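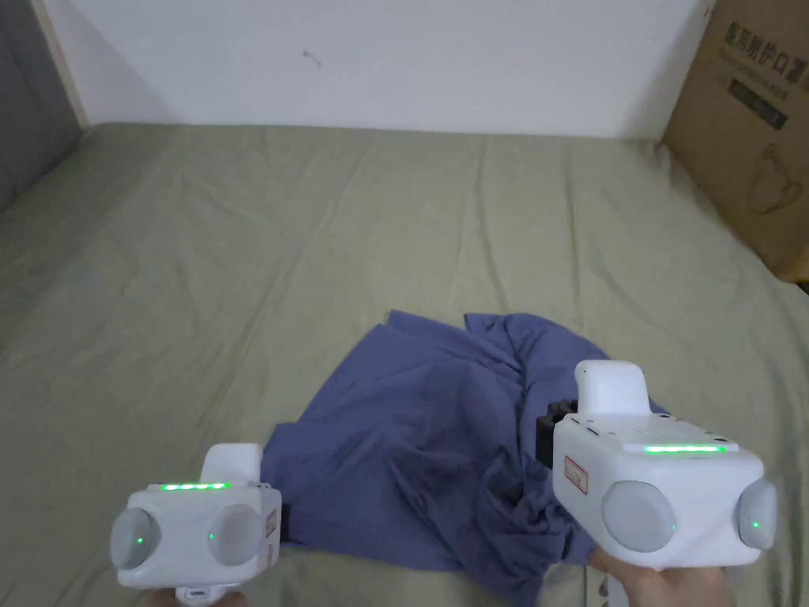

3. How households fold, and how long a T-shirt keeps its shape

3.1 Why folding deserves a closer look

Most studies of clothing care stop at the washing machine. Temperature, detergent, spin speed and drying method have all been measured many times over, and we know a good deal about what each of them does to cotton. What happens next has had far less attention, and we think that is a real pity, because the minutes between the drying rack and the drawer are full of interesting choices! People fold on beds, on sofas, on kitchen worktops and against their own chests. They fold in thirds, in halves, around a magazine, or they roll. Some do it straight away and others let the pile sit for days.

Each of these habits leaves its mark on the cloth. A crease pressed into jersey under the weight of a full drawer behaves quite differently from one made by hanging, and a shirt left in a heap gathers small random creases that can take a second wash to remove (Figure 1 has a T-shirt in the crumpled state, on a bed sheet). Our interest in this section is in the fold itself: where it is made, what it is made on, and how the result looks when the garment is next worn.

Figure 1. A crumpled blue-violet T-shirt on a pale green bed sheet.

3.2 The two towns

We worked in Plurkville and Amunville, which share a water supply and a climate but differ in their housing. Plurkville is mostly older terraces with deep cupboards and plenty of shelf space. Amunville has a great many newer flats, where storage tends to mean drawers under the bed and a narrow wardrobe in the hall. We sent a questionnaire to 900 households and were delighted to receive 500 usable replies, many of them with long handwritten notes in the margins. One person drew all the stages of her grandmother's method for pillowcases, and it is a lovely piece of instruction.

The questionnaire asked where folding took place, who did it, how soon after drying, and which method was used for T-shirts in particular. We chose T-shirts because almost everyone owns them and because they are awkward - the sleeves have to go somewhere, and the neckband is thicker than the body, so that a neat stack always leans a little towards the collar.

3.3 Soft surfaces and hard ones

The bed was the favourite place in both towns, by a wide margin. Respondents liked having room to spread several garments at once, and a fair number said that it stopped them leaving the job half done, as they would have to move the pile before going to sleep. The kitchen table came second in Plurkville, the sofa in Amunville.

A bed is a mixed blessing as a folding surface. The mattress gives under the hand, so that smoothing a shirt pushes it into a shallow dip and the far side lifts. A loose sheet also moves with the garment. Several people had found their own answer to this and pull the sheet tight first, or lay a towel down to stop the slipping. On a table the same stroke of the palm takes out most of the small creases, and the edges of the fold come out sharper. Sharper is not always wanted, though. A hard edge across the chest shows clearly when the shirt is put on, and people who folded on tables mentioned this line more often than anyone else.

3.4 Notes from the home visits

We followed up with 13 households, all of whom were generous with their time and their tea. The visits were made by Mimoza Zupan, whose field notes are a pleasure to read and will be deposited with the survey data. She asked each person to fold as they usually would, then to talk about where they had learned it. Parents came up constantly, as did first jobs: one man in Amunville had spent a December folding jumpers at Bromano, a clothes shop on Pacheco Street, and still tucks his sleeves exactly as he was shown there.

What struck us most was how firmly people hold to a method once they have it. Couples who had lived together for years often kept 2 systems going in the same chest of drawers, each side stacked its own way, and neither partner could readily follow the other's. Rolling was especially divisive. Those who roll were very keen on it and praised the saving in space, while those who fold flat complained of curled hems.

3.5 Limits of the survey

Our replies come from people willing to fill in a long form on laundry, and they probably care more than most. We did not weigh garments or test the cloth in a laboratory, so our remarks on creasing rest on what people told us and on what was noted during the visits. Children's clothing was left out altogether. It deserves a study of its own, and we would dearly like to do it.

Print this page | E-mail this page

Related items
Drying indoors: a survey of racks, radiators and airing cupboards
Shared cupboards and the division of shelf space
Ironing in decline? Notes from a small town
Mending habits among first-time renters

This site uses cookies to remember your reading preferences. By continuing to browse you agree to their use.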